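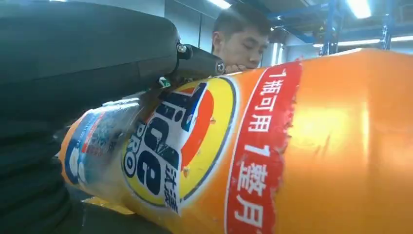

Wrist cam, orange detergent bottle up close, glare on the right side.

April 22, 2024
By Agustina Zapata

# ranarum-bottles README

Hand trial, detergent bottles on the green table. Two hands compared, Nesbridge (five weeks old firmware, don't update) and Pinheiro. Same arms, same controller. Files are sorted by hand, then by camera.

## Whats in it

- 291 episodes, 9 of them flagged bad sync, see `flags.csv`
- wrist cams and head cam
- joint positions, motor current, no touch data yet
- 2070 is the port for the replay tool, not a frame count. People keep asking

## Cameras

Wrist cams are fine for finger contact, poor for anything else. Glossy plastic blows out under the ceiling lights. Exposure was locked in March and should of been redone. Use head cam for bottle pose.
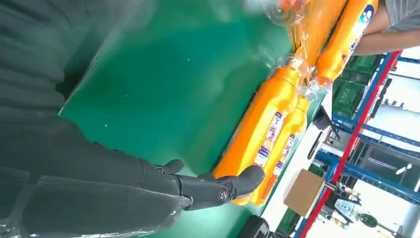

Wrist view, four bottles in clear film. Image is rotated, see `rot` in the config.

## Notes on the grasps

Low on the body is best for the big bottle. Neck grasps slip with both hands, Nesbridge a bit less. Film makes the current readings noisy so don't threshold on current alone. Thumb preshape matters more than speed, start with the thumb wide and close it last.

Left and right hands are calibrated seperately. Don't copy the offsets across.
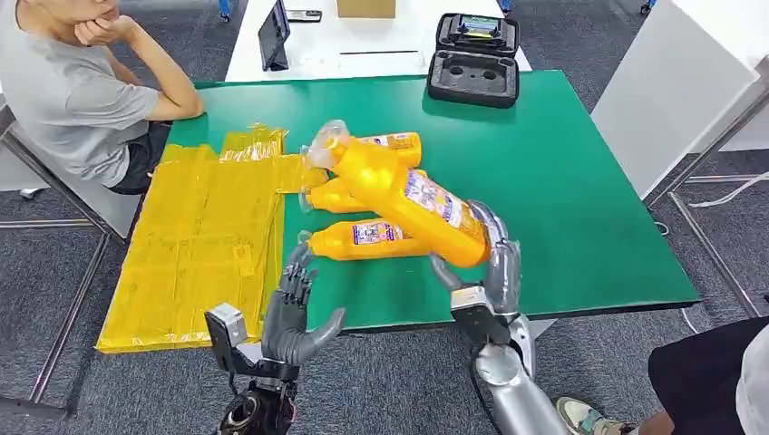 Gaston wrote back that the slip labels are too generous, and that a bottle turning in the fingers ought to count as a slip even when it stays up. Fair. Relabel is on the todo.

## Todo

- relabel slips
- redo exposure lock
- upload Pinheiro offsets, left hand missing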